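4. Good practice for shared-room cleaning trials

4.1 Why written rules were needed

When we began planning the mattress-cleaning work at Praretti, we assumed, rather cheerfully, that the rules we already had for table-top tasks would carry over with a little tidying. They did not carry over very well. A table is a polite sort of thing: it has a known height, it stands clear of the walls, and people tend to keep their feet out from under it. A mattress close to the floor asks the robot to reach low, beside furniture, with cables trailing about, and it asks the people nearby to think quite differently about where they stand. The guidance we set out in this section grew out of that experience, and we owe a good deal of its wording to Balakrishnan Panicker, who read every draft with great patience and sent most of them back.

The full set, which we call the Petwood rules, runs to 15 clauses. We shall not repeat them all, as several concern only record keeping, but the ones discussed below are those which colleagues at other sites have asked us about most often.

4.2 Preparing the room

The first group of clauses deals with the room before any motion is allowed. Furniture that belongs to the room may stay, and we would encourage readers to let it stay, for a room stripped bare teaches us very little about homes. What must be settled is the place of each item the task depends upon: the surface to be cleaned, the receptacle for the waste, and the path of every cable that crosses the floor. 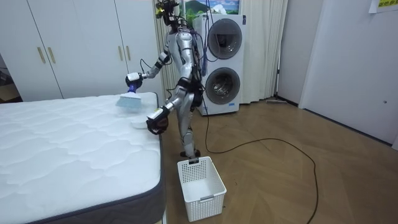
Cables deserve a paragraph to themselves. Our clause asks that any cable lying on the floor be laid in a wide, open curve, with no tight turns, and that its route be walked once by the operator before the arms are enabled. An earlier draft asked for all floor cables to be covered. We gave this up after a month or so, having found that covers made a step of their own and that people grew careless once the cable was out of sight. We still recommend covers in corridors, where there is through traffic, and we would be glad to hear from anyone who has found a kinder answer for small rooms.

4.3 Holding and presenting tools

The second group concerns hand tools. Household brushes and dustpans were made for human hands, and their handles are often too thin or too smooth for a gripper to hold kindly. The rules allow a sleeve or wrap to be added to a handle, provided that it does not reach the working part of the tool and that it is checked at the start of each session. Each tool should be held by one gripper only, and the two arms should not cross while both are carrying something. 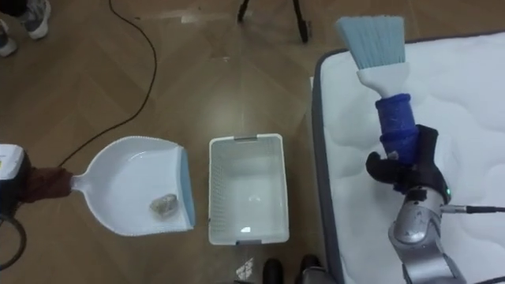
Figure 7. Brush and dustpan held in separate grippers, with the waste basket on the floor between them. The handle of each tool is wrapped.

A related clause, and one that provoked more discussion than we had expected, is about people standing close by. Feet are the difficulty. An observer will quite naturally watch the tool and forget the floor, and so we ask that anyone inside the working area be named in the session sheet, and that one of them – never the person at the controls – be free to call a stop. The word used is simply "stop", said once. We tried a longer phrase, borrowed from the Horkemer workshop guide, and found that people stumbled over it.

4.4 Contact with soft surfaces

Soft surfaces give way, and a rule written as a distance is of little use when the surface itself moves. We therefore write the rule in terms of the tool. The dustpan may rest on the fabric by its front lip, but the arm holding it must not lean its weight there, and the brush should be lifted well clear before either arm changes its place.
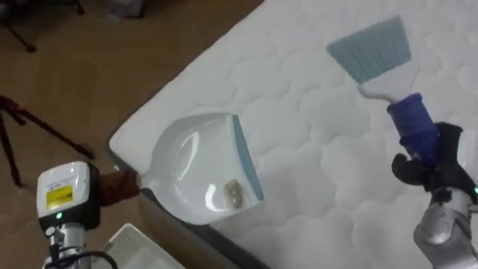

Of the 146 trials reviewed under the Sqalli checklist, 122 met every clause in this group without correction. Most of the remainder were marked down for a brush that was moved sideways too soon, and 4 for a missing entry on the session sheet, a fault of ours and no fault of the robot's. We mention this because it is tempting, when writing rules, to put all of one's attention into the machine.

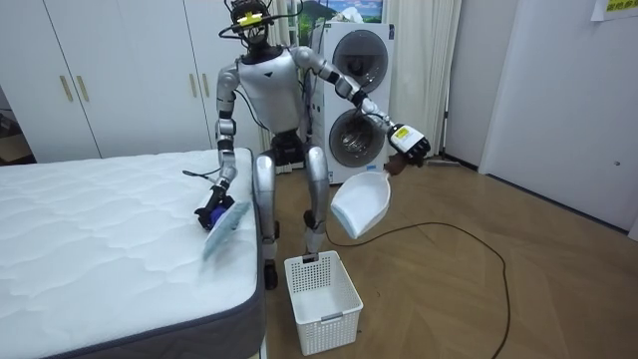 Figure 8. Brush in contact with the quilted top of the mattress, with the dustpan held in the other hand and the empty basket below it.

The choice of where to stand the basket is left to the operator, within limits. It should be near enough that a loaded dustpan need not be carried over the cable, and it should not be moved during a trial. If it has to be moved, the trial is closed and a fresh one opened, even where only a small shift is wanted. Some readers will think this strict, and we had the same feeling at first, but it has made the records a great deal easier to compare between operators. The remaining clauses, on storing tools and on signing off the room, are given in Appendix B.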